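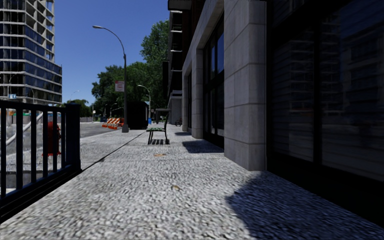 고층 건물 앞으로 길게 뻗은 보도

3장. 경기 전 설치와 첫 경기 진행

Rodis 휴대용 축구 점수판 사용 설명서
개정일: 2025년 5월 18일

2장까지 마치셨다면 이제 제일 신나는 순서가 남았습니다. 점수판을 세우고, 리모컨을 연결하고, 첫 골을 숫자로 올려 보는 일이지요! 조기축구든 유소년 대회든, 점수판 하나가 서 있으면 선수들 눈빛부터 달라집니다. 이 장은 처음부터 끝까지 순서대로 따라 하시는 것이 가장 좋고, 두 번째 경기부터는 3.3절에서 바로 시작하셔도 됩니다.

이 장에서 쓰는 이름을 먼저 정리합니다.

Rodis: 점수판 본체
Bang: 본체 뒷면에 끼우는 경기용 부저
Uvard: 휴대전화에 설치하는 기록 앱
Pernodix 리모컨: 본체와 함께 들어 있는 버튼식 리모컨

3.1 설치 자리 고르기

점수판은 양 팀 벤치와 관중이 함께 볼 수 있는 곳에 두어야 제맛입니다. 터치라인 중앙, 벤치 맞은편을 권합니다. 벤치 바로 옆에 두면 감독님들은 편하지만 정작 교체 선수들은 고개를 꺾고 봐야 합니다.

1. 바닥이 평평하고 단단한 곳을 찾습니다. 인조잔디 위라면 고무 발판을 끼우고, 천연잔디 위라면 금속 핀을 씁니다. 두 가지를 동시에 끼우지 마십시오.
2. 터치라인에서 최소 세 걸음 이상 물러난 곳에 본체를 내려놓습니다. 스로인하는 선수가 도움닫기를 할 공간이 필요합니다.
3. 해의 방향을 봅니다. 화면이 해를 정면으로 받으면 숫자가 흐려 보이니 가능하면 해를 등지게 세웁니다.
4. 리모컨을 들고 기록석까지 걸어가 봅니다. 리모컨 신호는 가리는 것이 없을 때 40미터까지 닿습니다.

참고: 골대 뒤쪽은 피해 주십시오. 슈팅 연습이 시작되면 공은 언제나 점수판을 찾아옵니다.

주의: 바람이 강한 날에는 다리를 가장 낮은 단으로 내리고, 모래주머니를 다리마다 하나씩 걸어 주십시오. 깃발이 계속 팽팽하게 펴져 있을 정도라면 점수판을 세우지 말고 Uvard 앱만으로 기록하시기 바랍니다.

3.2 본체 세우기

혼자서도 할 수 있지만 둘이 하면 훨씬 빠르고 재미있습니다. 한 사람은 본체를 잡고 다른 한 사람은 다리를 폅니다.

1. 가방에서 본체를 꺼내 화면이 위를 향하도록 눕힙니다. 밑에 가방을 깔아 두면 뒷면에 흠집이 나지 않습니다.
2. 뒷면의 다리 잠금쇠를 시계 반대 방향으로 돌려 풉니다.
3. 다리 두 개를 끝까지 펼칩니다. '딸깍' 소리가 양쪽에서 모두 나야 합니다.
4. 높이를 정합니다. 유소년 경기는 중간 단, 성인 경기는 가장 높은 단이 잘 맞습니다.
5. 잠금쇠를 시계 방향으로 돌려 조입니다. 손힘으로 충분하며 공구는 쓰지 않습니다.
6. 본체를 일으켜 세우고 윗부분을 가볍게 앞뒤로 밀어 봅니다. 흔들리면 5번으로 돌아갑니다.

주의: 다리를 접고 펼 때 경첩 사이에 손가락을 넣지 마십시오. 어린 선수들이 도와주겠다고 몰려올 때가 많은데(정말 많습니다!) 다리 작업은 반드시 어른이 맡아 주십시오.

3.3 전원 켜기와 밝기 조절

1. 오른쪽 옆면의 전원 단추를 화면에 불이 들어올 때까지 누릅니다.
2. 화면에 모든 숫자 획이 한 번씩 켜졌다 꺼집니다. 켜지지 않는 획이 있으면 메모해 두었다가 7장의 점검표에서 확인합니다.
3. 배터리 표시를 봅니다. 완전히 충전하면 실내 밝기로 36시간을 쓸 수 있습니다. 야외 최대 밝기에서는 이보다 짧아집니다.
4. 밝기 단추를 눌러 단계를 고릅니다. '실내', '흐림', '맑음', '한낮' 네 단계가 차례로 바뀝니다. '한낮'은 밝기가 2000니트에 이르러, 구름 한 점 없는 날에도 건너편 관중석에서 숫자가 시원하게 읽힙니다!
5. 야간 조명 아래에서는 '실내'를 고릅니다. 처음에는 조금 어두운 듯해도 금세 눈에 익습니다.

참고: 대회처럼 경기가 줄줄이 이어지는 날에는 배터리가 80퍼센트 이상인 상태로 출발하십시오. 보조 배터리를 연결한 채로도 경기를 진행할 수 있습니다. 이때 충전 단자의 고무 덮개가 열려 있으므로 비가 오면 바로 케이블을 뽑고 덮개를 닫습니다.
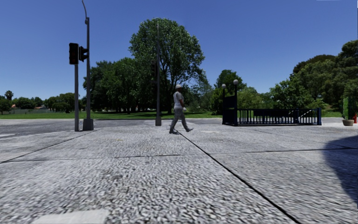

차도 건너로 잔디가 보이는 포장 광장

3.4 리모컨 연결

공장에서 나올 때 리모컨과 본체는 이미 짝이 맞춰져 있습니다. 아래 순서는 리모컨을 새로 샀거나, 점수판을 두 대 이상 쓰는 경우에 필요합니다.

1. 본체 전원을 켠 상태에서 뒷면의 '연결' 단추를 길게 누릅니다. 시간 표시 자리에 가로줄이 깜박입니다.
2. 리모컨의 '홈'과 '원정' 단추를 동시에 누릅니다.
3. 가로줄이 사라지고 0 대 0이 나타나면 연결된 것입니다.
4. '홈' 단추를 한 번 눌러 점수가 오르는지 봅니다. 이어서 '취소'를 눌러 되돌립니다.

가로줄이 계속 깜박인다면 리모컨 건전지를 새것으로 바꾸고 1번부터 다시 해 보십시오. 옆 구장에서도 Rodis를 쓰고 있다면 한쪽이 연결을 마칠 때까지 기다렸다가 시작합니다. 두 구장이 동시에 연결을 시도하면 우리 골이 옆 경기 점수로 올라가는 일이 생깁니다.

3.5 Bang 부저 끼우기

전반 종료를 알리는 부저 소리, 이 맛에 점수판을 쓴다는 분들이 많습니다. Bang은 소리가 크고 또렷해서 바람 부는 강변 구장에서도 존재감이 대단합니다.

1. 본체 전원을 끕니다.
2. 뒷면 위쪽의 네모난 덮개를 아래로 밀어 엽니다.
3. Bang의 화살표가 위를 향하게 놓고 끝까지 밀어 넣습니다.
4. 전원을 켜고 리모컨의 나팔 그림 단추를 짧게 누릅니다.
5. Bang 옆면의 다이얼로 음량을 맞춥니다.

주의: 귀 가까이에서 울리지 마십시오. 음량을 시험할 때는 본체 뒤쪽에 사람이 없는지 확인하고, 주변 사람들에게 먼저 알려 줍니다.

주의: 부저는 심판의 휘슬을 대신하지 않습니다. 경기 시작과 종료는 언제나 주심이 결정합니다. 시작 전에 주심에게 부저를 언제 쓸지 알려 드리고, 원하지 않으시면 다이얼을 '끔'으로 돌려 둡니다.

참고: 주택가와 가까운 구장에서는 이른 아침에 부저를 끄고 화면 깜박임만 쓰는 팀이 많습니다. 설정 메뉴에서 '종료 알림'을 '화면'으로 바꾸면 됩니다.

3.6 Uvard 앱과 함께 쓰기

앱은 없어도 경기를 진행할 수 있습니다. 그래도 한번 써 보시길 권합니다! 득점 시간과 득점자, 교체, 경고가 자동으로 정리되어, 경기가 끝나고 밥 먹으면서 "그 골 몇 분이었지?"를 바로 찾아볼 수 있습니다.

1. 휴대전화의 블루투스를 켜고 Uvard를 실행합니다.
2. '점수판 찾기'를 누릅니다. 본체 밑면에 적힌 일련번호와 같은 번호를 목록에서 고릅니다.
3. '새 경기'를 누르고 두 팀의 이름과 유니폼 색을 입력합니다.
4. 경기 방식을 고릅니다. 축구, 풋살, 유소년 소규모 경기가 미리 들어 있고, 전후반 시간은 대회 규정에 맞게 고칠 수 있습니다.
5. 출전 명단을 넣습니다. 지난 경기 명단을 불러온 뒤 빠진 선수만 지우는 편이 빠릅니다.
6. '점수판으로 보내기'를 누르면 본체의 시간 표시가 바뀝니다.

득점이 나면 리모컨과 앱 중 한쪽에서만 점수를 올려 주십시오. 두 사람이 기쁜 마음에 각자 누르면 한 골이 두 골이 됩니다. 기록석에 둘이 앉는다면 한 사람은 리모컨으로 점수를, 다른 사람은 앱으로 득점자 이름을 맡는 방식이 잘 돌아갑니다. 앱은 리모컨으로 올린 점수를 받아 빈 득점 칸을 만들어 두므로 이름은 나중에 채워도 괜찮습니다.

참고: 경기 도중 휴대전화가 꺼져도 점수와 시간은 본체에 그대로 남습니다. 다시 연결하면 앱이 본체의 기록을 받아 옵니다.

3.7 첫 경기 진행하기

드디어 경기입니다! 처음이라면 본경기 전에 연습 경기나 몸풀기 미니 게임으로 한 번 돌려 보십시오.

1. 주심의 휘슬과 함께 '시작/정지' 단추를 누릅니다.
2. 골이 들어가면 주심이 득점을 인정하는 것을 보고 '홈' 또는 '원정'을 누릅니다.
3. 잘못 눌렀을 때는 '취소'를 누릅니다. 마지막 입력 하나가 되돌아갑니다.
4. 전반이 끝나면 '시작/정지'를 눌러 시간을 멈추고 '다음'을 누릅니다. 점수는 남고 시간만 새로 맞춰집니다.
5. 후반 전에 진영을 바꾸면 '좌우 바꿈'을 눌러 화면의 홈과 원정 위치를 뒤집습니다. 관중석에서 보는 방향과 맞아서 보기 좋습니다.
6. 추가 시간은 주심이 알려 주는 대로 '추가' 단추를 눌러 넣습니다. 누를 때마다 1분씩 늘어납니다.
7. 경기가 끝나면 최종 점수를 화면에 둔 채로 양 팀 기념사진부터 찍으십시오. '초기화'는 그다음입니다!

승부차기는 '다음' 단추를 길게 눌러 들어갑니다. 화면 아래쪽 점이 성공하면 켜지고 실패하면 깜박입니다. 승부차기 점수는 본경기 점수와 따로 저장됩니다.

3.8 철수와 보관

1. 전원을 끄고 Bang을 빼서 가방 안주머니에 넣습니다.
2. 마른 천으로 화면을 닦습니다. 흙이 묻었으면 물을 살짝 적신 천으로 먼저 닦고 마른 천으로 마무리합니다.
3. 본체를 눕힌 다음 다리를 접고 잠금쇠를 조입니다.
4. 고무 발판과 금속 핀의 개수를 확인합니다.
5. 비를 맞은 날에는 집이나 창고에서 가방을 열어 하룻밤 말립니다.

주의: 한여름에 본체를 차 안에 두지 마십시오. 배터리 수명이 눈에 띄게 줄어듭니다.

10월 이후 시즌을 쉬는 팀이라면 배터리를 절반 정도 남긴 상태로 보관하고, 겨울 동안 한 번은 꺼내 전원을 켜 봅니다. 리모컨 건전지는 반드시 빼 둡니다.

점수판 여러 대를 한꺼번에 연결하거나 대회용 팀 로고를 띄우는 방법은 4장에 있습니다.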